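4.2 Shared lessons and separate lessons

Families in the Skarnoro sample taught siblings together more often than we expected. Of the 317 households that returned the April survey, most reported at least one subject in which all the children sat down to the same lesson. History, art and nature study were named most often. Math was named least, and parents who had tried to combine it usually went back to separate books within a term.

The 16 families who kept daily logs for us give a closer view. The logs record who was being taught, in what subject, and who was working alone at the time. Two patterns stand out. In the first, which we call staggered teaching, the parent works with one child while the others read or finish written work, then moves on. In the second, which we call layered teaching, the parent gives one lesson to everyone and sets follow-up tasks by age. Very few families used only one of the two. A common day began with a layered lesson and broke into staggered blocks before lunch.

The length of the staggered blocks depended mostly on the youngest child. Where the youngest was under six, a block seldom ran past 35 minutes before someone had to be fed, settled or taken outside. Older children in these homes did more reading alone, and their parents wrote in the logs that they checked less of it than they meant to. Yeon, in her earlier work on the Skurnum families, found the same thing, though her households were larger and followed a set curriculum.

Parents also differed in how they used older children as helpers. Some had an older child hear a younger one read every day. Others avoided it, and a mother in the Hnatiuk group wrote that her son "has his own work and should be let alone to do it." We found no clear link between helping and the older child's own progress, but our measure of progress was a simple one - parent report, on a five-point scale - and we would not lean on it.

Setup and clearing away took more of the morning than parents had guessed in the survey. Families with a fixed work surface that stayed bare between lessons lost less time at the changeover (Figure 3).
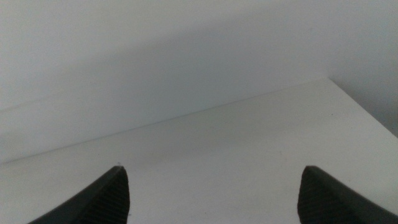

Figure 3. White surface with nothing on it.

Young-sook Yeon, commenting on a draft of this section, asked whether the time lost at changeovers was being charged to the wrong cause, as families with a fixed work surface may simply have more room and fewer small children in it. Woo-jin Shin raised a similar point about the Gresent households. We cannot rule this out. The survey did not ask for the size of the home, and the logs mention it only in passing.

The next section turns to how parents chose materials when two children were close in grade level but far apart in reading.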